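Kevance takes another look at its missing puffins

For most of the summer, people in Kevance have been telling one another that the puffins are gone for good, and that the new ferry route is what drove them off. It made a sad story, and it traveled a long way, as sad stories about seabirds tend to do. The survey team that spent the season out on Ahonen, the larger of the islands off the harbor, came home in October with a calmer account.

Chang-ho Tak, who led the survey, told a full room at the library that his team found 200 occupied burrows, nearly all of them on the north slope, where the day boats don't pass and hardly anyone thinks to look. The south slope really is quiet now, he said, and he was kind to the folks who had noticed it first. Part of the turf there slid into the sea about 12 years ago, long before the ferry, and puffins can't dig in bare rock.

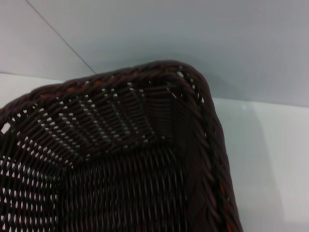

What happens next

Tak would like 3 more seasons of counting before anyone says the colony is growing or shrinking, and he was careful to add that the ferry hasn't been cleared of anything. Noise from the engines may still matter to birds feeding close to shore, and his team hopes to study that next. In the meantime, the ferry operator, Wendex, has agreed to keep its boats farther from the north slope during nesting.

The talk ran well past its hour, with plenty of good questions, and the survey report can be read at the library's front desk.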